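Show Us the Slow Parts

I spent a November afternoon at the Bristari open day in Lullmont, mostly at the simulation table. The company lets visitors follow a cell on a screen before any hardware is bought. I think more firms should do this, and I think they should do it more plainly than Bristari did.

The job on show was small. An arm with a black gripper works over a rack of white cylinders and a short green conveyor with blue ones on it.

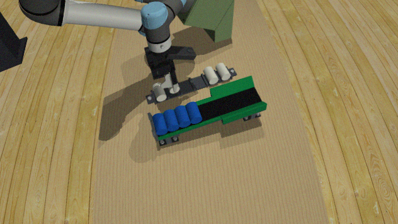
How long should a visitor watch before forming an opinion?
Twenty minutes at least, long enough to see the same job run many times over.

Most people at the table stayed for one run and left impressed. I stayed longer. The host told us the program had been through 2,484 runs and that 2,318 of them finished without a fault. Those are decent figures, but they were given out loud and fast, and the faults were never played back. I asked to see a few. I was told they were not part of the program that day.

That is a mistake. A plant manager with 200 parts waiting wants to know what a bad run looks like and who has to clear it. A simulated fault costs nothing to show. Wison, which had the next booth, kept 2 failed runs on a loop, and the questions there were better.
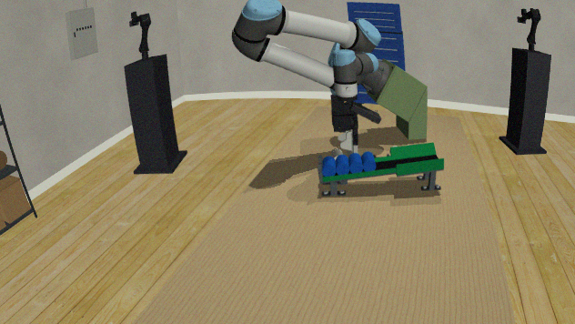
The simulated cell at Bristari, with the gripper above the conveyor.

I would go again next year. I would also ask for the fault list at the door, and I would urge anyone with money to spend to do the same.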